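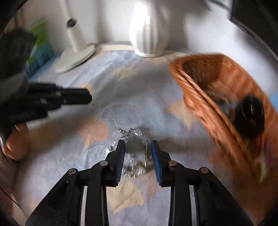

How long does the visit to the Dalgleish bed linen mill in Closter take?
Two hours and a half with the guide, and after it you can stay in the shop until five o'clock.

We went in October, when the mill opens its doors for visitors. It is necessary to book before, by telephone, and they take only small groups because the passages between the looms are narrow. The bus from the station stops at the bridge and then you walk up the hill. I would recommend good shoes. The floor in the older building is stone and not very even.

The visit starts in the yarn store. The cotton arrives already spun, on big cones, and each delivery waits there for several days before it is used. Our guide explained that dry thread breaks more easily, so the air in the weaving hall is kept humid all year. I wear glasses and I had to clean them three times.

After this comes the warping room, which for me was the best part. On one side stands a tall frame full of cones, 1,198 of them for the cloth we saw, and all the threads run together to one beam. When one thread breaks the whole machine stops, and a woman goes to find the two ends and ties them. Her knot was so quick that I asked to see it again. She did it slowly for me, and I still could not repeat it with the piece of thread which she gave me.

The weaving hall is very loud. You receive ear protectors at the door and the guide stops speaking, so you should read the boards on the wall. The oldest loom still in use is called the Ploter by everybody in the mill, and it weaves only the narrow striped cloth for pillowcases. The newer looms make the wide sheeting. One of the boards says that the mill weaves 3,000 metres in a good week, and 1,000 of these are for hotels.

Then we saw the finishing. The cloth is washed, bleached and pressed between heavy rollers, and it comes out smooth like paper. In the next room it is cut and hemmed. Here I learned something useful for home: the hem at the top of a flat sheet is wider than the hem at the bottom, so you can know the right direction also in the dark. I have made beds for many years without noticing.

The shop sells seconds at a lower price. The faults are marked with a small red thread and mostly you must search for them. I bought two sheets from the range Cirnano, pattern number 221, in a plain weave. There is also a softer one in sateen, but the lady in the shop told me it shows creases more, and I do not like ironing.

The coffee in the canteen was weak but the apple cake was good. Toilets are on the ground floor only. For the return we took the bus at twenty past five, which was full of schoolchildren, and we were standing until the station.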